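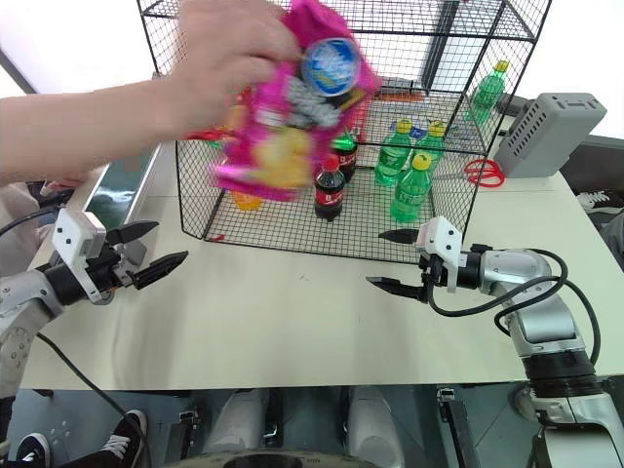
The Price of a Packet: Snack Buying at Fambridge Sixth Form
Guðlaug Dalsgaard, extended project, final report

Print this page | E-mail this page
Shares: 11 | Comments: 4

1. Why I did this

My first title was "The Global Snack Economy", and my supervisor returned it with the word "global" crossed out in green. What remained is a study of what students at one college buy to eat between lessons, what they pay for it and whether they could have paid less. Almost all of them could have.

2. Method

I put a questionnaire in the form-time bulletin, which goes to 600 students. I had 282 replies I could use. Others were set aside for giving their weekly snack spending as "yes" or, in one case, a drawing of a goose.

I also collected till receipts from students who agreed to save them for two weeks in September, and noted shelf prices at the three places they mostly shop: the college canteen, the Ploso on Station Road and Hallgrímsson, the bakery by the bus stop. Prices were turned into pence per 100 grams with a spreadsheet. The spreadsheet was wrong for the first fortnight – I had typed the weight of a multipack as the weight of a single bag – and all figures were worked out again.

3. Results

Crisps and other bagged snacks were the most common purchase, followed by fizzy drinks and then anything from Hallgrímsson with icing on it. Fruit was popular in the questionnaire and nearly absent from the receipts.

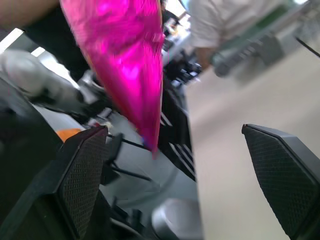

Fig. 1. Shiny pink, seen close up.

Single bags cost more per 100 grams than multipacks in both shops that sold the two. Asked why they bought singles anyway, most students said they would eat the whole multipack, which I believe. Several named the packet itself as a reason for choosing a brand, and bright colours came up often. Trekimon puffs had a card in each bag that term, and two Year 12s admitted to buying them, keeping the card and giving the puffs away.

4. Problems

The receipts came from people organised enough to keep receipts, so they may not speak for everyone else. I also stood in Ploso with a clipboard for long enough that the manager asked if I was from head office. I should have written to her first.

5. What I would change

I would ask fewer questions. Question 11 ("Describe your relationship with biscuits") took an evening to code and told me nothing. I would also start the write-up before the word limit of 4000 began to look generous.

Handed in 28 August 2026. Questionnaire and price tables are in the appendix.

E-mail this page | Print this page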